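About Uscombe Weather

Uscombe Weather is a local forecasting and records service covering the town, the Lallevell valley and the farms on either side of it. We publish a forecast twice a day, morning and evening, and keep a daily log of rainfall, temperature, pressure and wind.

The rainfall record goes back to 1928, when the first gauge was set up in the school garden at Nic Aodha House. The early books are handwritten and there are gaps in them, mostly in winter. We have copied out everything that can be read and marked the missing days as missing. We do not fill them in with estimates.

Today we run 4 automatic stations. The highest is at Mirkier, on open ground above the reservoir, and it usually gives the first sign of a change coming in from the west. The lowest is by the bridge and is the one most people look at when the river is up. Readings are sent every few minutes and checked by hand the next morning.
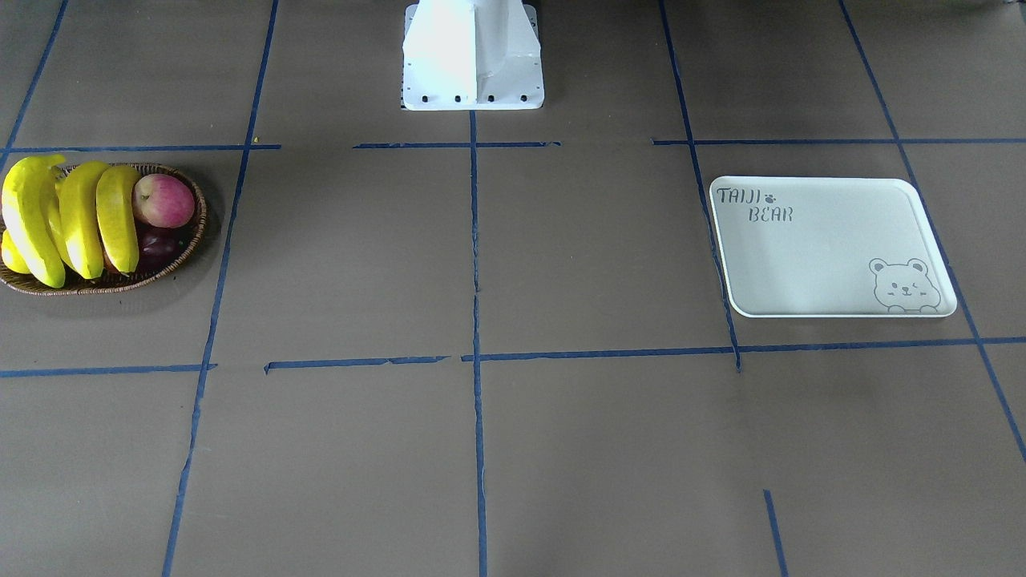
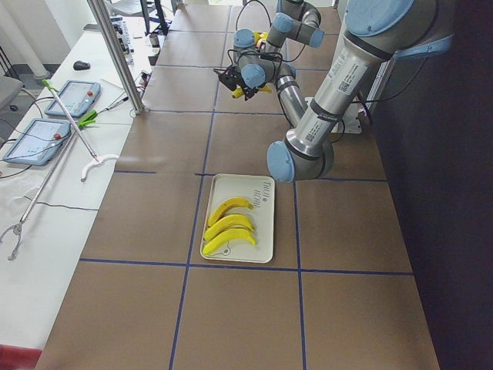 Teresa Moriarty has been our lead forecaster since July 2014. She writes the evening forecast and the longer outlook on Fridays. Before that she worked on shipping forecasts, and she still gives wind in knots unless somebody stops her. The morning forecast is shared between the rest of us.

We send a free email to around 900 households. It goes out at 7 in the morning, with an extra message if we expect ice, flooding or strong wind. We do not issue official warnings – those come from the national service, and if ours and theirs differ you should follow theirs.

Schools can ask for a visit or borrow a rain gauge for a term. Farmers and builders who need past figures for a given date can write to us, and there is no charge for a single day's reading. Larger requests are priced by the hour.

The station at the bridge was moved a few metres upstream after the bank was repaired. Readings from before and after the move are kept in separate tables.

Page last updated September 27, 2022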